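A Morning at the Prellska Store Preview in Clestport

The doors opened at ten and by five past I already had a basket on my arm. Prellska has been promising a full department store in Clestport for ages, and on October 14, 2024 they let in 300 of us with loyalty cards for a first look before the public opening in November. I've been to a few of these mornings and this was the best one yet!

You come in through shoes, which I loved. Women's boots run along the left wall in size order, every style out in every size, so you can sit down and try things on without waiting for somebody to go into the back. I was in there for half an hour (my sister would say longer). Wide fits get their own bay now, and it's a proper one, with dress shoes as well as sneakers.

Upstairs is home and kitchen. Oľga Hudec, the floor manager, walked a group of us around and let us open every drawer and switch on every lamp. Her team tried the bedding displays at three different heights before they settled on one you can reach from a wheelchair. The Rennie towels are back, too, in the thick weight, and I saw two people hugging a stack of them. I may have been one of them.

We had coffee at 11 in the café, and Krishnamoorthy Menon from buying took questions. Someone asked about returns. You get 400 days on small electrics with a receipt, and clothing can come back to any branch, even if you bought it online. Sale jewelry is still final, and gift cards can't be used to buy other gift cards. He was very patient about that last one, as it came up twice.

The Nusance knitwear was the surprise for me. I had it down as a label for people younger than I am, but Humaira Niazi on the fitting rooms talked me into a long cardigan with real pockets and I wore it out of the store. The fitting rooms themselves have two hooks, a bench and a light you can turn down. Bliss.

A few small gripes. The elevator is slow, the kids' section is squeezed in behind luggage, and the signs for the restrooms send you past them. I mentioned all this to Shabani Athumani at the service desk and he wrote it down while I was talking, so we'll see.

Parking is free for 3 hours behind the store if you get your ticket stamped at any register. Lawal Onuoha and I shared a ride and came home with four bags between us, and we're already planning to go back for the coats, which weren't all out yet.

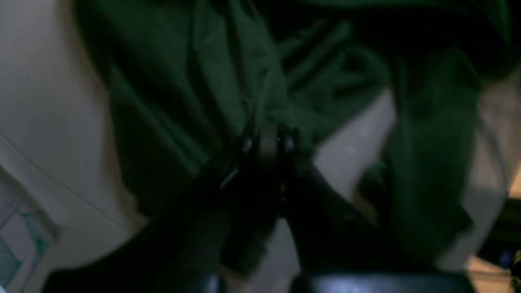
Getting There

The number 11 bus stops across the street from the main entrance. If you're driving, use the Mill Road side, as the front lot fills up first.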